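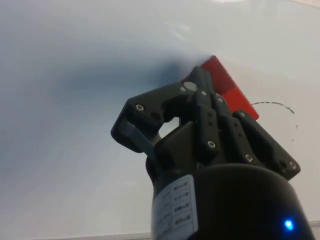

A flat red block on a smooth white tabletop.

Care of White Tabletops and Small Colored Pieces

Household Guidance, Jirberg Home Service
Revised Thursday, September 17, 2020

White tabletops show dust, crumbs and color marks sooner than darker ones. The following guidance applies to smooth, sealed tabletops in family rooms, craft rooms and shared work areas where blocks, game pieces and other small colored items are handled. It does not apply to bare wood or natural stone, for which the maker's instructions should be followed.

Before wiping

Remove all loose pieces and place them in a tray or shallow box. Pieces should be lifted, particularly if they are heavy or have a sharp edge. Grit caught under a flat block can leave fine scratches when the block is pushed across the table, and on a glossy white finish these scratches hold dirt and turn gray.

Brush or vacuum crumbs from the surface, working toward one edge. A soft paintbrush is useful along joints and raised borders.

Daily cleaning

Use a soft cloth, lukewarm water and a small amount of dish soap. Wring the cloth well. Wipe in long, straight strokes, rinse the cloth, and wipe again with clean water. Soap left to dry on a white surface forms a dull film that attracts fingerprints. Finish with a dry cloth and pay attention to the edges of the table, where standing water may enter the core and cause swelling.

Do not use scouring powder, steel wool or the rough side of a kitchen sponge.

Color marks

Red and dark blue items are the most likely to leave a visible mark. Painted pieces may rub off a little color when dragged, and some soft plastics transfer color if they stay in one place for a long time, especially near a heater or in direct sun.

For a fresh mark, wipe with soapy water first. If the mark remains, mix baking soda and water to a thin paste, apply it with a fingertip, wait 10 minutes and wipe it away without pressing hard. Rinse well. Rubbing alcohol on a cotton pad may be used on many sealed surfaces, but it should be tested first on the underside or at a back corner. Leave the test spot for 30 minutes before deciding whether to continue. Alcohol must be kept away from painted pieces, as it can lift the paint.

Felt pads, a cloth runner or a cork mat should be placed under any colored item that is to stay on the table overnight.
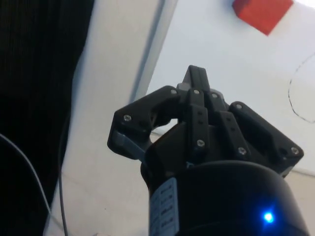 How often should a white tabletop be cleaned if it is used every day?
Wipe it at the end of each day of use, and wash it more thoroughly with soap and a clean-water rinse once a week. Spills of ink, tea or sauce should be wiped up at once.

Cleaning the pieces

Solid plastic pieces may be washed by hand in warm, soapy water and dried on a towel. Turn them once while drying so that water does not collect underneath. Wooden pieces must not be soaked. Wipe them with a damp cloth and let them dry at room temperature, away from radiators. Cardboard and paper-covered pieces are cleaned dry only.

Check seams and corners before putting anything away. A piece with a lifted edge should be set aside and glued, and the glue allowed to harden fully before the piece is returned to use.

Storage

Keep flat pieces in shallow boxes, stacked no more than six high. Line the bottom of the box with plain paper; printed paper may leave ink on light-colored pieces. Lids should fit loosely enough to let air in.

Corrections to this page are handled by Josefina Navarrete and Sang Lương. The section on color marks was prepared by Diễm Phí. Readers asking about a particular finish are requested to state the type of surface and the cleaner last used on it. The next revision is planned for December.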